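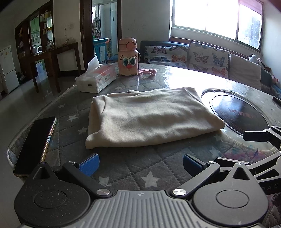 Liya Zeleke held that a tide table was a promise and ought to be printed in ink. The harbour office at Jarnmont held that it was a prediction, and printed it in pencil grey to save on toner. The disagreement had been running since the spring, by letter.

Jarnmont – Stories – The Gauge at Nisbet

The gauge at Nisbet stood in a brick well at the landward end of the pier. A float rose and fell in the well, a wire ran from the float over a wheel, and the wheel moved a pen across a drum of paper. The drum turned once a week. On Sunday the keeper took off the old sheet, dated it, wound the clock and fitted a new one.

The keeper that winter was a man called Ridik. He had been trained on pumps. He read the manual twice and found it clear, apart from the section on datum, where two pages had been stuck together by damp.

In December the pen began to draw high water 5 centimetres above the table. Ridik checked the wire for slip and the wheel for wear. He cleaned the inlet pipe, which held sand and one small crab, and refitted the grille. The next high water was again 5 centimetres over.

He reported this to the office. The office replied that air pressure had been low. Ridik looked at the barometer in the hut, which was high and had been high all week, and wrote the reading in the margin of his copy.

Liya Zeleke's next letter came to the hut by mistake. She lived across the water at Grultent, in the last house before the slip, and had cut a mark in her bottom step for every spring tide. The marks, she wrote, no longer agreed with the table. She gave the difference in inches. Ridik converted it. It came to nearly the same as his.

He ought to have sent the letter on. Instead he took the levelling staff and the old brass level down from the rafters and ran a line from the bench mark on the chapel wall to the top of the well. It took 60 minutes each way, with a stop for a van. The two runs closed to within a millimetre.

The sea was where the table said. The well had gone down, and the pier with it.

He went over the sum again by lamp. Then he thought about the step at Grultent, on the other shore, on different ground – and about the inches.

At the evening high water he filled in a fresh form, in ink, and under 'Remarks' asked for the height of the chapel.

Last updated: December

Contact the editor | Copyright Jarnmont Stories | Back to top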